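Bench notes — 21 September 2025

Flat-pack day on the long table. I want the white plastic stand written up before I forget which bits annoyed me, so bear with me, Yi-an!

Paper first
Geum-ok's rule is that anything white and folded gets opened out flat and put in the tray by the door, whatever it looks like (I once binned a parts list with the wrapping, and she has a long memory).
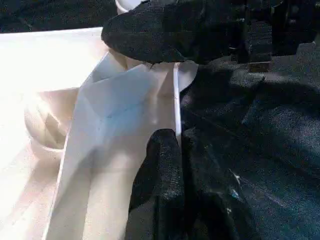
Poles and frame
I do like this thing — chunky molded plastic, long white poles, hardly any metal to fuss with. My advice is to start every pole by hand and leave them all a bit slack until the last one is in, then go back and snug them up.

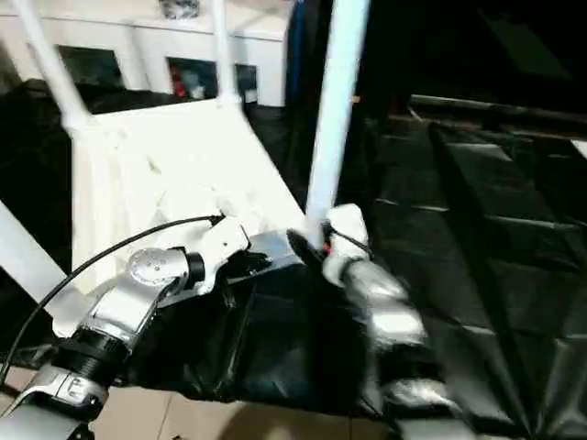
The other thing is the table cover. I love the black cloth for finding white parts, but it's slippery, and I'd like to try the Bosville mat under the frame next time. Yi-an, is it still in cupboard 2?

Also need to ask Akley for a spare end fitting, order 3752, before we do another one of these.
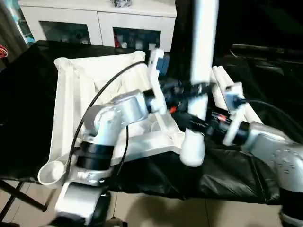 White frame on the black cloth, pole upright in the middle.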